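Kerura Flutum simulation pack, reviewed after a season of use
Posted 19th October

I bought the Flutum pack from Kerura to rehearse pick and place jobs before running them on our own arm. It costs 525 dollars for a single seat and comes with a room, a table, a white jointed arm with a dark gripper, and a folder of loose objects. Installation was easy. I have used it since March on one desktop computer.

The good parts first. The arm moves smoothly and the joint limits match the ones in the manual. Scenes load quickly. You can swap the tabletop objects by editing one text file, and the file is well commented.

The fault I want to warn people about is in the contact handling. When the fingers come down beside something with thin bars, such as a rack, the program sometimes fails to register the touch. The arm keeps going down with no force reading and no stop. In version 4 I ran the same rack job 84 times and got 13 missed contacts. All of them were on the long sides. Approaches from straight above, over the middle, were fine.

That matters if you use the pack to set force limits, as I did. A run that reports zero force looks like a clean pass in the log. I carried one of those settings over to the real arm and bent a finger on the first descent. The arm's own safety stop cut in, and the only damage was the finger, but I had trusted a number that meant nothing.
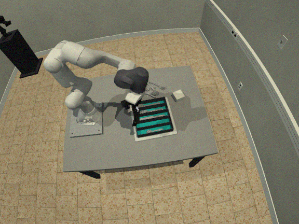 The rack job, with the gripper at the left edge of the rack.

Support answered in two days and suggested a smaller time step. Halving it cut down the misses but did not clear them, and it makes every run slow. The other fix is to add the Jarov collision shapes by hand, one per bar. That worked for me. It took an evening per rack.

I also tried the same job in Parri, which costs more and has a worse editor. It caught every contact.

Pros: quick to load, easy object file, arm motion is good.
Cons: missed contacts on thin parts, no warning in the log, slow at small time steps.

Three stars out of five. Fine for path planning. Don't take force limits from it until the contact fault is fixed.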